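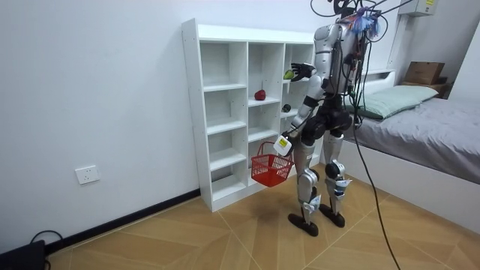
Multesis stellt Greifpaket "Nundar" für humanoide Roboter vor

Trurkville, 8. September 2023 -- Die Multesis GmbH bietet ab sofort das Greifpaket Nundar für zweiarmige humanoide Roboter an. Das Paket umfasst 2 Greifmodule, die zugehörige Steuerungssoftware sowie eine Bibliothek mit 437 vorbereiteten Bewegungsabläufen für das Entnehmen, Umlagern und Tragen kleiner Gegenstände. Es richtet sich an Forschungseinrichtungen und an Betreiber von Wohn- und Pflegeumgebungen.

"Unsere Kunden arbeiten mit gewöhnlichen Möbeln und gewöhnlichen Körben, und daran haben wir die Entwicklung ausgerichtet", erklärt Efthymia Economou, Leiterin der Produktentwicklung. Für die Freigabe wurden 3.067 Greifvorgänge protokolliert und ausgewertet.

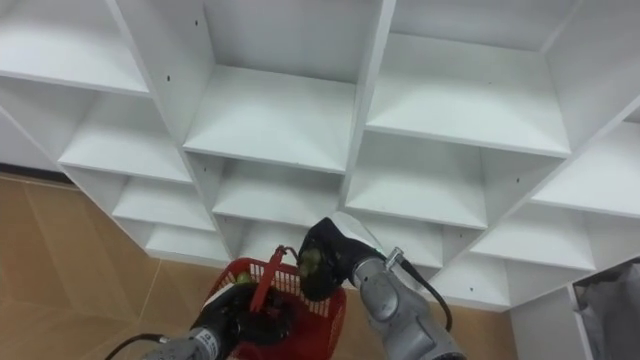 Multesis GmbH | Abteilung Assistenzrobotik

Beim Einräumen und Entnehmen am offenen Fachregal hält ein Greifer den Korb am Henkel, während der andere das Greifgut führt. Beide Arme werden dabei über eine gemeinsame Ablaufsteuerung koordiniert.

Den Vertrieb und die Inbetriebnahme übernimmt der Systempartner Antoniadis. Nach Angaben von Prodromos Raptis, Vertriebsleiter bei Antoniadis, sind Einweisungen vor Ort auf Anfrage möglich -- auch für Einrichtungen ohne eigenes Technikpersonal. Preise und Lieferzeiten teilt der Vertrieb auf Anfrage mit.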